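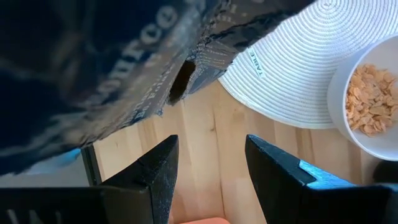

*by Uchenna Fashola | November | filed under: the shop, equipment, complaining*

So I finally went to the big cleaning equipment show, the one I've been threatening to go to since I started washing driveways for a living. My neighbor Obi came along for the ride because he wanted a free tote bag (he got four of them). We left at an hour I don't want to discuss and ate gas station burritos in the parking lot, and I would do the whole thing again tomorrow!

If you're new to the blog, I run a very small pressure washing business. Two trailers, one of which works. Mostly I do driveways, siding and the occasional dumpster pad behind a restaurant, and I rent whatever I can't afford to own. That last bit is why I wanted to go. Half the hall was set up for rental yards, and I wanted to see what they'd be carrying next season, before it's all been dropped off a tailgate.

First stop was the Kallach booth, because they were running a hot water unit in a tank right by the entrance and you could hear it from the registration desk. I've rented the older Kallach three or four times and my one gripe has always been the hose reel, which sits so low that you end up kneeling in your own runoff to wind it back up. Well, they moved it! It's on top now, it swivels, and the crank folds in so you don't catch your hip on it every time you walk past. I told the guy at the booth that I'd been complaining about that reel for two years and he wrote it down on a little pad, which was nice of him considering they'd already fixed it.

What I didn't love was the burner. You still have to take off a side panel to get at the filter, and the panel has seven screws. Seven! I asked if a rental customer was ever going to do that on a Saturday morning job and he laughed and gave me a pen.

Then we went over to Gastarik, who do the compact cold water machines. I'd been eyeing their new electric one for jobs in neighborhoods where people get cranky about noise before breakfast. You can stand next to it and have a normal conversation, and Obi did, for a very long time, about fishing. The trigger is light and didn't make my hand ache, and the wheels are big enough to get over a curb. I'm a bit suspicious of the plastic quick connects, though. I've snapped plastic ones in cold weather and had to drive home for a spare with the customer watching me from the porch. They had brass ones in a tray as an add-on, and my feeling is that if you're selling the brass ones you already know about the plastic ones.

Lunch was a pretzel. Moving on.

The thing I keep thinking about is a water trailer from a company called Gundik that I'd never heard of. It's a small tank on a single axle with a frame up front where you can bolt your own washer, so you're not stuck buying theirs. I have a couple of customers on wells, and I always feel terrible running their pump that hard, so hauling my own water would solve a real problem for me. The fill port is wide and it's at chest height, which matters if you're five foot three and sick of climbing on fenders. There are baffles in the tank too, so it shouldn't shove you through every stop sign. I got down on the carpet to look at the axle and a man in a very nice suit had to step over my legs.

I asked about price and got the "depends on your configuration" speech, so I'm waiting on an email. My rental yard said they might bring one in if enough of us ask, so if you're local and you want to try one, please go bug them!

I stayed for one talk, in the corner with the folding chairs. It was on winterizing, and I was feeling pretty smug until she got to unloader valves, which I have been ignoring completely. I drain the pump, I run antifreeze through, and then I leave the unloader sitting there with water in it like a fool. I went out to the garage at nine that night in my slippers and did it right. It took me longer to find the wrench than to do the job.

What I bought: a surface cleaner nozzle set, 60 feet of new hose because mine has a bulge in it that I've been pretending is fine, and a pair of waterproof gloves that are too big. Obi bought nothing and went home with more stuff than I did.

I'll post again when I hear back from Gundik. And if any of you have run the Gastarik electric on a long extension cord, tell me in the comments how it held up, I've got a job next month with one outlet and it's on the wrong side of the house.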